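Stilt Walkers and Fire Acts, planning meeting, January
Minutes by Darcy Tuhiwai (I drew the short straw again)

There were five of us: me, Aurelia Gasser, Dionysis Kyriakidis, Nesrin Ağca and Sidra Virk. We started late, as I couldn't find the last minutes. Found them, read them, all approved.

Bookings first. Skilton want us for their spring street fair and they'd like three stilt walkers plus a juggler. I said yes on the phone, maybe too fast – Aurelia is already in Powell that morning. She thinks she can make the second set if we push it back 30 minutes. I'll call them.
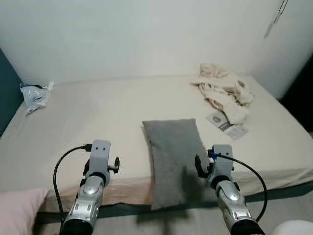 Ostano asked for fire again, and they loved it last time! The catch is the new courtyard, where the clear space is only 17 feet across. Dionysis won't do the long staff in that and I'm with him. Agreed to offer fans and poi, same fee.

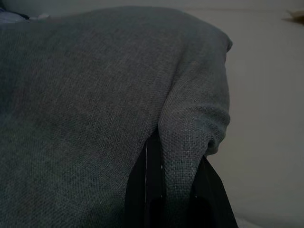
Money next. We have $1482 in the account after the van repair, which is better than I feared. Nesrin wants new stilt straps before anything else, and we all said go ahead. The second-hand unicycle can wait (sorry, me).

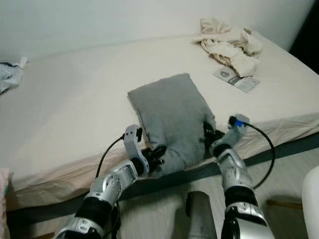

Then we got onto music, and stayed there far too long. I'd still love a live drummer for the parade sets. Sidra would take a good speaker over a drummer who cancels, and she has a point. We'll try both at the Cloltley rehearsal and vote afterward.

I also brought up the finale, where I want all the walkers to cross in the middle and turn out to the crowd.
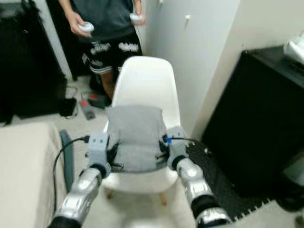 Nesrin said the crossing is fine on flat ground but she won't do it on cobbles, and asked for a plain circle as the backup. Agreed, and I'll write both versions into the running order.

To do: me, Skilton and the running order. Dionysis, fire plan to Ostano. Nesrin, straps. Sidra, speaker. Closed at 9:15 pm.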